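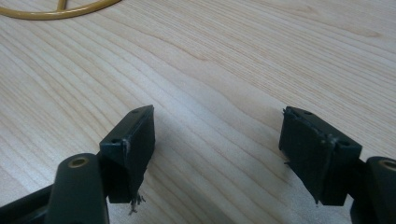
How can people whose storage units were broken into get their property back?

Fill out a claim form with the Faltulau Police Department, list what was taken, and make an appointment to look at the recovered items that match your list.

FALTULAU POLICE DEPARTMENT
Press release — 2025-03-21
For immediate release

Two arrested in storage unit burglaries; claims process opens for recovered property

The Faltulau Police Department has arrested two men in connection with a series of burglaries at self-storage facilities on the east side of the city and has opened a claims process for people who lost property. Detectives recovered 3032 items during searches of a rented warehouse bay and a house. Most of them have not yet been matched to an owner.

The men, ages 38 and 29, were taken into custody Wednesday morning without incident. Each faces 14 counts of third-degree burglary and one count of possession of stolen property. They are being held at the county jail. Their names will be released after their first court appearance.

The investigation, known inside the department as Flimotgate, began last September when the manager of Niskanen Storage on Old Quarry Road reported that the locks on several units did not match the ones tenants had put on. The original locks had been cut off and replaced with similar models, so the doors looked undisturbed from the hallway. Some tenants did not find out until they came to open their units and their keys would not turn.

Officers later took reports from two other facilities where the same method was used. In all, seven separate break-in dates have been identified, the most recent in February. Several units were entered on each date.

"A lot of people visit a storage unit once or twice a year," said Detective Sergeant Nilmini Siddiqui, who led the investigation. "We had victims who learned about the burglary from us when we called them. In a few cases the property had been gone for months."

Detectives identified the suspects through gate entry records. Niskanen Storage and one of the other facilities use a keypad entry system sold by Flendix, which keeps a log of each code used at the gate. A code issued to a tenant who had moved out was used late at night on dates that lined up with the reported break-ins. Investigators obtained the logs with a warrant and compared them with video from a business across the road. The department thanks the staff of both facilities for their cooperation.

Search warrants were served on Wednesday at a warehouse bay on Depot Street and at a home in the 600 block of Linden Avenue. Property taken into evidence includes hand tools and power tools, fishing gear, bicycles, small appliances, musical instruments, coin and card collections, framed photographs, and boxes of household papers. Bolt cutters and a number of new padlocks were also seized.

Detectives believe some property was sold online and at weekend markets before the arrests. That part of the investigation is still open, and further charges are possible.

HOW TO FILE A CLAIM

Anyone who rented a unit at a self-storage facility in Faltulau between last September and the end of February should check the unit and its contents, even if the lock appears to be in place. Try your own key in it. If the key does not work, leave the lock alone and call the department before going in.

If property is missing and you have not made a police report, make one first. Reports can be made in person at the front desk or through the non-emergency line. Tenants who have already made a report do not need to make a second one, but they do need to fill out a claim form.

Claim forms are available at the front desk and at the public library. The form asks for the facility and unit number, the dates of the rental, and a list of missing property. Please describe each item as fully as you can. Serial numbers, receipts, old photographs, engraved initials, repairs and damage are all helpful. A general entry such as "tools" will be hard to match.

Property staff will compare each list with the evidence inventory and call the claimant if there is a possible match. Viewing is by appointment only. The department will not post photographs of the full inventory, and walk-in viewing will not be offered. Bring a government-issued ID and a copy of the rental agreement to the appointment.

Some items will have to stay in evidence until the court case is finished. Where the county attorney agrees, items will be photographed and returned to the owner sooner. Family photographs, medical equipment and personal papers will be handled first.

There is no fee to file a claim or to pick up property. The department will not ask for payment or bank details by phone, text or email. If someone does ask, hang up and report it.

INFORMATION FOR BUYERS

People who bought secondhand tools, instruments or collectibles locally during the winter and now have concerns about where they came from may contact the property crimes unit. Detectives would like to know where the sale took place and how the seller was contacted — saved messages and listing pages are useful, so please do not delete them.

INFORMATION FOR STORAGE FACILITIES

The department has sent a letter to every self-storage operator in the city. It asks them to cancel gate codes on the day a tenant moves out, to walk the hallways regularly and look for locks that have been changed, and to keep gate logs and video for as long as their systems allow. Operators who would like an officer to visit the site can arrange it through the front desk.

A criminal charge is an accusation. Both men are presumed innocent unless proven guilty in court.

Media contact: Detective Sergeant Nilmini Siddiqui, Property Crimes Unit, Faltulau Police Department. Interview requests should be made through the front desk during business hours. The charging documents will be available from the clerk of court once they are filed.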